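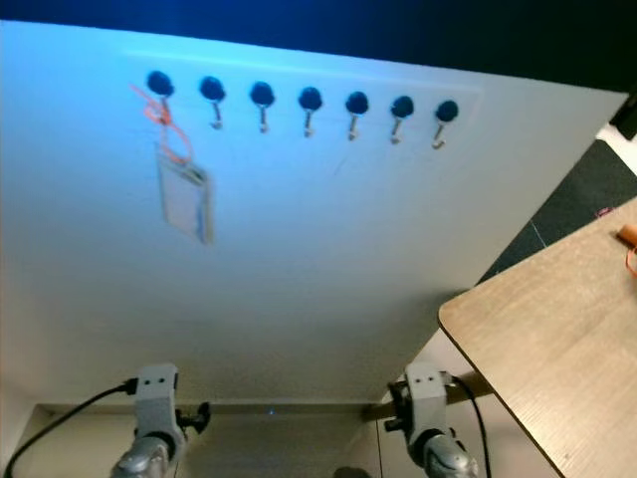 How many hooks does a shared student workroom need for its badges and keys? For our room the answer was seven, one for each project group, with every hook used for one badge only.

Entry badges in the Jultov workroom
Project report, second-year course in Space and Use
12 May 2020

1. Background

The Jultov workroom is open to seven project groups. Each group gets one entry badge on a lanyard, and whoever arrives first picks it up and whoever leaves last puts it back. Until this year the badges were kept in a drawer by the door together with tape, markers and the spare keys. The cords got tangled and groups often left with the wrong badge. Replacing a lost badge costs 21 dollars, and the groups pay for it themselves.

Our task was to find a better way to store the badges with a budget of 40 dollars. We were not allowed to change the door system.

2. What we looked at

We asked the groups to write down each time they had to search for a badge. The sheet hung by the drawer for 17 days. The entries were not very even. Two groups wrote something nearly every day and one group forgot the sheet completely, so we used it to understand the kind of problem and did not compare the groups with each other.

The most common entry was a tangled cord. The next was a badge that was not in the drawer, and in most of those cases it was later found in a coat pocket. A few people also wrote that the drawer was blocked by someone working at the table in front of it.

We then compared three solutions:

Small boxes on a shelf. Cheap, but you can't see from the door whether a box is empty, and the cords still have to be folded.

A key cabinet. The Jesura catalog had one in a good size, but it was over budget and needed a key of its own.

A hook rail. The cords hang straight and a missing badge can be noticed right away.

We chose the rail.

3. The rail

The rail has seven hooks in one row on a light backplate. Each has a round, dark knob with a thin metal stem under it that curves up at the tip. We ordered it from Urrego, and with screws it came in under the 40 dollars.

The shape of the hook mattered more than we expected. We had first tried a sample with straight pegs, and a lanyard slid off when the door was shut hard. With an upturned tip the cord stays where it is. The knob also gives a second place for the loop to catch if somebody hangs it up in a hurry.

The surface behind the hooks is white, and we left it that way. An orange cord is easy to spot against it. The badge holders are clear plastic and would be hard to see without the cord – we had planned to put colored cards in them, but dropped the idea.

4. Height and spacing

A lanyard with its holder hangs down a fair distance, so we kept the area under the rail free. Our first drawing had a shelf there and the holders would have rested on it. The spacing is even, and wide enough that a hand can reach one hook without pulling on the cord next to it.

The hooks run in the same order as the group list, starting at the left. We did not number them in the first version. Several people asked for numbers, and we would add small ones above the knobs.

5. Results

The rail was used for part of March. The door log for that period has 363 entries. No group had to pay for a new badge, but the period is short and we can't say that the rail is the reason. Tangled cords were not reported again.

One problem is left. People hang other things on a hook when it is free, mostly keys and once a wet scarf. The group from the Kandix project suggested a separate coat hook next to the door, and we agree with that.

6. Further work

Numbers above the hooks, a coat hook by the door, and a new tally sheet that is quicker to fill in. The drawer is still there and now holds only tape and markers. The spare keys have been moved to the office.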